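Oria Tabletop Notes: README

Last edited 18/12/2024 by Mansa Abubakari

Welcome, and thank you for taking the time to open this file before the folders. I know most people go straight for the pictures (I do it too!), but a few minutes here will save you a fair amount of hunting around later on.

What this is

Oria is a collection of short written notes and pictures about small household things and the places people put them: bowls, blocks, cups, lids, the odd spoon. It grew out of a list Kwabena Gyamfi kept for Prorkus, where he needed plain, everyday wording for "the thing is in the bowl" and found that everyone on the team wrote it a little differently. One person said "inside," another said "on," and a third wrote a whole paragraph about the grain of the wood. We liked all of them, so we kept all of them.

What you get

There are 1,550 notes in this release, sorted into 13 folders by the container or surface they talk about. The folder names are as dull as we could make them: bowl_wood, bowl_metal, tray, tabletop and so on. Each note is a plain text file, one note to a file, with the picture name on the first line and the writer's words after it. The longest run to 400 words, and those are mostly mine, I'm afraid.

How the notes are worded

We asked writers to use the words they would use at home. A block is a block, even when it could pass for a sponge, unless the writer had handled it and knew better. Colors are kept simple, so you will find "green" far more often than "mint," though both are allowed and you should search for both. Wood is called light or dark, and we left out the kind of tree, which started more arguments than it settled.

For anything resting in a bowl, the note should say which way it lies. This matters more than you might think with long shapes. A brick-shaped block can sit straight or lie at a slant, and a slanted one often has its ends close to the sides of a shallow bowl.

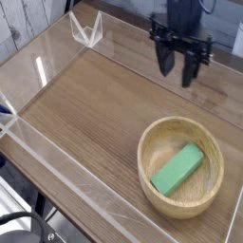
The bowl_wood folder is also where the wording varies the most, so please read a good handful of its notes before you settle on search terms. "Dish" turns up quite a lot, and so does "round tray," which I would have changed if Kwabena hadn't talked me out of it.

Known gaps

Lids are thin on the ground. The cups folder leans heavily on one writer, and it shows. Cozma notes from before January use the older folder names, and 2 of them still point to a folder we have since merged into tabletop.

Corrections

If you spot a wrong color or a note filed in the wrong place, write to either of us with the file name and the wording you would prefer. We go through corrections together, usually over a long lunch, and add them to the changes file with your name unless you ask us to leave it off.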